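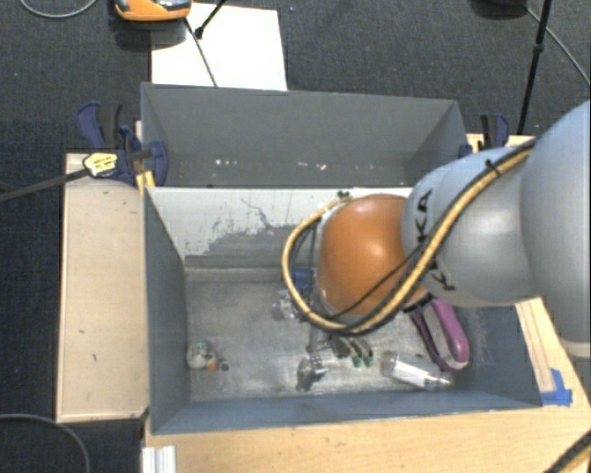
Verena Steiner wrote to us after our first talk that a grasping method is worth little until it has met things it was never shown, and she asked how many such things we had tried. We had no good answer at that time. Most of what Zelluvach does today started from her letter.

About Zelluvach

We are a small research company in Eltport. We work on one question: how can a robot arm pick up an object it does not know, from a bin where many different objects lie together? Our method is called Prondness. It does not use a model of each object. It looks at the bin, proposes up to 400 possible grasps, and gives each one a score for how likely it is to hold. The arm tries the best one. If the grasp fails, this is also stored, and the next version of the scoring learns from it.

Zarmeena Ansari and Rizwan Hashmi founded the company. Zarmeena leads the learning work and Rizwan is responsible for the robot cells. Asif Malik joined in March to take care of our test objects - small things, shiny packages, soft things, everything that is unpleasant to grasp.

What we have found

In our last full test we made 1,799 grasp attempts with objects which were not in the training data. Of these, 179 failed. Transparent packaging is still our weakest point, because the depth measurement often goes through it. With the earlier version, trained without the failed attempts, we had 611 failures in the same number of attempts. We publish both results, and the list of objects is sent to everyone who asks for it.

How we work

Every test is made on a real arm. We use simulation for preparing, but we do not report numbers from it. Two people must agree before a grasp is marked as successful - this is slow, and we keep it.

We are glad to receive visitors from universities and from industry. Please write to Atif Ansari at the Eltport office and tell him what kind of objects you have trouble with.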